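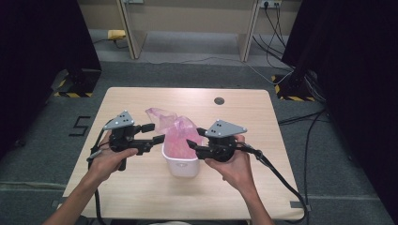
Bin preparation at Clercombe

Bin preparation at Clercombe is a partly automated process at the Clercombe depot of Welton, a contract cleaning and washroom supply company. It covers the emptying, relining and restocking of small plastic bins before they go back to customer sites. The process was carried out wholly by hand until the introduction of the Rernitz cell, a two-armed robotic workstation. The movements used by the cell are learned from recordings of depot staff, who perform the task with a pair of hand-held grippers. The depot employs 259 people.

Background

Small bins are returned to Clercombe in mixed condition. Most hold a thin plastic bag, which may be folded inside, bunched above the rim or pushed down against one wall. Under the manual process, a worker removed the bag, inspected the bin and either fitted a new liner or set the bin aside for washing. The work was done standing, at benches, in rotation with cart loading and stock picking.

Earlier attempts to automate the step used a fixed suction head. Thin film bags collapsed under suction or came away with the bin attached, and the head was withdrawn. A bag has no stable shape, so a programmed path that suits one bin often fails on the next. Welton then adopted a method based on demonstration, in which a model is trained on many examples of a person doing the work.

Demonstration method

Demonstrations are performed at a plain table. The demonstrator holds one gripper in each hand and works only through the gripper fingers, without touching the bin or the bag directly. Each gripper is a compact unit with two black finger linkages, a handle and a cable. A flat grey triangular plate bearing three dark dots is mounted on top. The software used at the depot estimates the position of each gripper during the recording.

A typical task begins with a white bin in the centre of the table and a coloured bag crumpled inside it. The grippers are brought in from either side so that their fingers face each other across the bin. One gripper then steadies the wall while the other takes hold of the bag. Staff refer to this as the hold-and-lift. A second task, the reverse of the first, places a bag into an empty bin and spreads it over the rim.

The position of the table is kept constant between recordings, using tape marks on the floor. The position of the bin and the arrangement of the bag are varied on purpose. Recordings in which the bin tips over are kept, provided that the demonstrator recovers it with the grippers. Recordings in which a bare hand enters the work area are discarded.

Rernitz cell

The Rernitz cell consists of two arms with fingers of the same pattern as those on the hand-held units, a feed conveyor and an outfeed shelf. It is enclosed on three sides. The fourth side has a light curtain that stops both arms when it is broken. The cell runs at a lower rate per bin than an experienced worker, but operates through meal breaks and the early morning period before the first carts are loaded.

Bins that the cell cannot complete are passed to a manual bench beside the outfeed. The usual causes are torn bags, knotted bags and bins stacked one inside another. Wet paper stuck to the base is not detected reliably and is checked by hand on every bin.

Changes to work

Before the cell was installed, six workers were assigned to bin preparation on each day shift. Two now staff the manual bench and clear faults. The remaining positions were moved to cart loading, washing and demonstration. No redundancies were made in connection with the change, under terms agreed with the site's employee representatives. Casual hours on the bin benches were reduced.

Demonstration is treated as a separate duty with its own training module. It is paid at the rate of the machine operator grade, one level above bench work. Sessions are limited to two hours, followed by a change of task. The limit was introduced after demonstrators reported tired wrists and forearms from the weight of the grippers and the drag of the cables. Cable routing was later altered so that each cable falls away from the demonstrator's standing position.

Skill requirements have shifted. Speed at the bench, formerly the main measure of performance, does not carry over to demonstration, where slower and more even movements produce more useful recordings. Several long-serving bench workers needed repeated practice before their recordings were accepted. Heino Siliņa, process engineer at the depot, has described the difficulty as one of lost touch: "With your fingers you feel the bag slip. With the grippers you have to see it, and by then it's gone."

Workers at the manual bench now receive a higher share of difficult bins, as the simple ones are handled by the cell. The target rate for the bench was lowered in July to reflect this.

Recordings and consent

Recordings are taken only at the demonstration table and only of staff who have signed on for the duty. They may not be used to assess the pace of an individual worker. A demonstrator who leaves the duty may ask for past recordings to be removed from the next training set, although models already in use are not withdrawn.

Related processes

The Namboodiri line, in the same building, folds microfibre cloths and uses fixed programmed motion without demonstration. Its operators are drawn from the same grade as the demonstrators, and staff may transfer between the two.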